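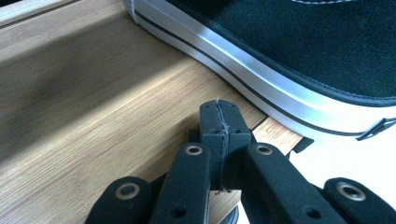 Words and interview by the Sallmont newsletter desk
Tuesday, January 9, 2018

The software lead at Boltden has the kind of laugh that makes the people at the next desk look up, and she used it plenty over the two pots of tea it took us to get through this interview. I had come to ask about grasp planning, a subject I knew very little about, and I left knowing a good deal more, as well as where to buy decent shortbread.

Her group writes the code that decides where a gripper should close and how it should get there. At the moment that means shoes. "Everybody's first question is why shoes," she says, "and my answer is that a sneaker is a lovely, awful object. You've got cloth on top that gives when you push it, and rubber around the bottom that doesn't, and the planner has to treat those as two different things even though they're stuck together."

The hand-held gripper gets carried up to a shoe by a person, and the camera on it records the approach. Those recordings are what the planner learns from. A black sneaker with a thick white sole, sitting at the edge of a wooden surface, is a pretty typical target, and she was happy to talk about it for a good long while (I have trimmed this part, with apologies to her).

"The rubber catches the light, so you get this bright band, and an early version of our edge finder loved it. It loved it far too much! It would take the thin black stripe along the sole for the bottom of the shoe and plan a grasp on that. Then you'd have a shadow across the wood as well, and it would get excited about the shadow."

The fix took most of October. They had been working out edges one picture at a time, and they moved to carrying a guess forward through the whole approach, so that a line had to keep behaving like part of a solid object as the camera came closer. A shadow lying flat on a board moves through the view differently from a sole that stands up off it. She drew this for me on the back of an envelope, and I nodded, and I think I mostly followed.

The new tracker is called Breruvov. She won't say where the name came from, only that it was late in the day and the good names were taken. It keeps 5 guesses alive at once and drops the weak ones as it goes. The planner that sits on top of it, Avcı, is older and, in her words, "a bit of a grump". It would sooner refuse a grasp than try a doubtful one, and there was a stretch before Christmas when it refused nearly everything.

"We'd colour the rejected grasps red on the screen, and the whole shoe would be red. You sit there with your tea wondering what you've done with your life."

What helped was dull work on the tools. They built a replay viewer that lets anyone in the office step through a recording and see what the planner believed at each moment. There are 400 recordings in the set now, and she has favourites among them, the way other people have favourite episodes of a show.

I asked what was next. Laces, she said, and sighed, and then laughed again. She'd like the planner to cope with a shoe that is partly hidden behind another one, too, and she has a list of 19 smaller jobs taped beside her monitor, two of them crossed off since the holidays. The third was waiting for her when we finished, so she refilled her mug and went back to it.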